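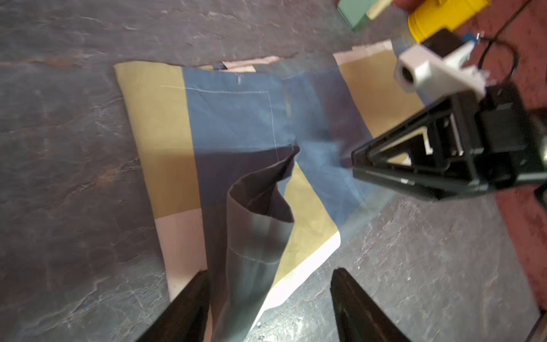
The patchwork cloth on the slate top, with a fold lifted in the lower middle.

How to fold a patchwork cloth without spoiling the seams

A patchwork cloth is a little more difficult to fold than a plain one. The seams are thicker than the fabric between them, and if you press a crease on top of a seam many times, the stitches become weak. I learned this method from my neighbor Mereana Sheehan, and I use it for all the cloths I sew at home.

What you need

A flat surface bigger than the cloth. Stone is good, and a clean table also works. If the stone is rough in some places, put an old sheet under the cloth.
Small scissors.
A soft brush or your dry hand.

Step 1. Lay it flat
Put the cloth down with the right side up. Smooth it from the center to the edges, always along the color bands. With wide bands, like the mustard and slate blue, it is easy to see if the cloth lies straight: the bands should not bend.

Step 2. Look for pulled threads
Do not pull a hanging thread. On the blue panel you can find one in its upper part. If it is long, bring it to the back side with a needle. If it is a loose end from sewing, cut it and leave a short tail.

Step 3. Find the seams
Follow each stitched line with your finger, also the place where it turns a corner. The corner is the weakest point, so plan your folds to pass beside it. I keep a distance of 2 fingers.

Step 4. Lift and fold
Take the edge nearest to you and lift it slowly. The fabric likes to curl back on itself at this moment. Let it curl, then lay it down and open the curl with your flat hand. Fold the cloth in 3 parts along its length, then in half. Do not press the folds hard.

Step 5. Put it away
Store it in a drawer with nothing heavy on top. I open mine every few months and fold it in different places.

If a crease stays

Iron from the back side, with a thin cloth between. For cotton I use medium heat. If your cloth has a soft shine, try first on a small corner and wait until it is cool before you continue.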